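Dradell Wipe-Clean Tablecloth, Plenosley range

We've sold tablecloths for a good many years now, and the Plenosley is the one our customers keep coming back for (some of them are on their third, in a different print each time!). It's a proper everyday cloth, meant for breakfasts, homework, potting up seedlings and all the other things that end up happening on a kitchen table, and it comes in lengths of up to 100 inches.
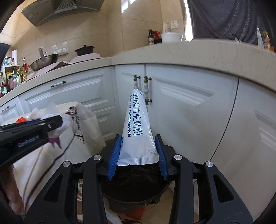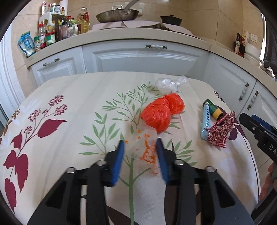 Caring for it couldn't be much simpler. A damp cloth and a drop of washing-up liquid will see to jam, gravy and most felt tips, though do please get to turmeric quickly, as it's a stubborn old thing. Don't iron it, and keep hot pans on a trivet. If yours arrives with fold lines, lay it out in a warm room overnight and they'll ease away by themselves.

We cut every cloth to order from the roll, so allow 10 working days, and a little longer in February when we're stocktaking. Round and oval tables are no trouble at all – just measure across the widest part and add 5 inches each side for the drop.

Price: £42, hemmed
Swatches: free, up to three per household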